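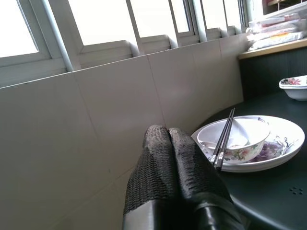
Round green table.

From: Maja Bednarek
To: Gellbridge Growers list
Subject: Re: Plant sale: compost, tomatoes and who is sowing what
Date: February 2024

Olaia Prieto wrote:
> Hello all,
>
> I have started on the list for the June plant sale and have a few
> things to settle before anyone buys seed.
>
> 1. Are we ordering compost together again? Last year we did it
> through Kwiatkowski and the price was good, but the delivery came
> in the wrong week and blocked the lane.
>
> 2. Tomatoes. We had far too many Gardener's Delight and ran out of
> everything else by eleven o'clock. Could people say now what they
> mean to sow?
>
> 3. Can somebody tell me what we took in the end? I have two
> different totals in my notes.
>
> 4. Tables. The long trestles went back to the school and I don't
> know if we can have them again.
>
> Olaia

Olaia, thanks for getting this going. I'll take them in your order.

1. Compost. Yes, I think we should. I rang Kwiatkowski last week and they can do a bulk order of 3000 litres, peat-free, on pallets. That is a bit more than last year but we did run short, and Shirley had to buy four bags from the garage at a silly price. They will hold the quote until the end of next month. I have asked them to put the drop at the top gate and to phone me the evening before. If you want a share, tell me how many bags and I will add you to the sheet. Please pay before it arrives, as I can't cover it myself this time.

For anyone new, it's a general potting compost and a bit coarse for small seed. I put it through a garden sieve for lettuce and basil. Tomatoes and squash don't mind it. Radosław mixes his with a little sharp sand for the herbs and his thyme always looks better than mine, so he may want to say how much he uses.

2. Tomatoes. I am down for 80 plants in total, split between a plum, a yellow cherry and a bush type for pots. The bush ones sold first last year and people asked for more, mostly those with only a balcony or a back step. I will not sow before the middle of next month. I went early last time and they were long and yellow by the time they could go outside. Magdalini has said she will do the beefsteaks. Could somebody else please take on chillies? My windowsill is full.

I would leave out courgettes unless somebody really wants to grow them. They get too big for their pots in a fortnight, they snap in the car, and half of ours went home with us.

3. Takings. The figure I have is £469, after the float was taken out and before we paid for the pots. I think your other total has the float still in it. Shirley has the paying-in slip if you want to check. The labels were the biggest cost after the compost, and we still have a box of them, so nothing to buy there.

4. Tables. The school has said no to the trestles, as they have a fair of their own. We can have the round ones. They are dark green with a slightly shiny top, and there is a small patch of holes in it. Trays sit badly on a round table, so I would use them for single pots and the cash tin and borrow a couple of pasting tables for the trays. I have one pasting table. It has a weak leg but will take seedlings.

Two things of my own. Could people wash their old pots before handing them over? A bucket of warm water and a stiff brush is enough. We had vine weevil in one batch of strawberries and I would like to keep it out. Also, I am short of nine-centimetre pots, square ones if you have them, because they pack into the trays better.

I have put a packet of Umska dwarf kale seed in the tin in the shed. It was a present and I don't have the space. Take what you like but leave the packet, as the sowing dates are on the back.

Bag numbers to me by the end of the month, please.

Maja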